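Home | News | Reviews | Forum | Jobs

Playtesters wanted for Zillon
2023-09-17, posted by the editor
12 comments | 40 shares

Hello all! I've been making a little co-op puzzle game called Zillon in my evenings (and far too many mornings), and I need fresh eyes on it. I'm after 30 people to play the first two chapters and tell me where they got stuck, bored or cross.

You don't have to be any good at games. If you've never held a controller, even better! It runs on most PCs, and you'll want a friend on the other pad for the Caltport levels.

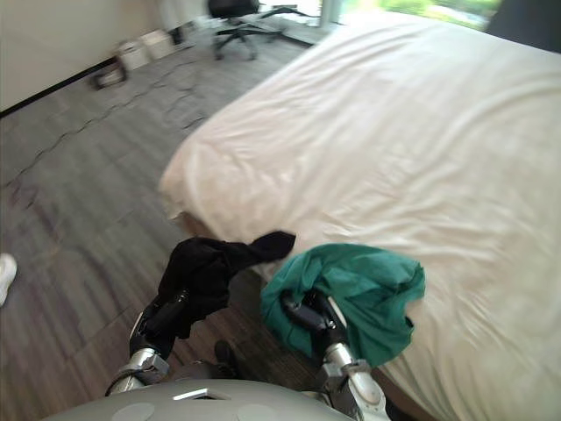 Each session takes over 40 minutes, then there's a short form to fill in. I can't pay much, I'm afraid, but everyone gets a free copy when it comes out in March and their name in the credits.

Fancy it? Drop me a line through the contact page with "Zillon" in the subject, and tell me the last game you gave up on and why.

Share (40) | Comments (12) | Older posts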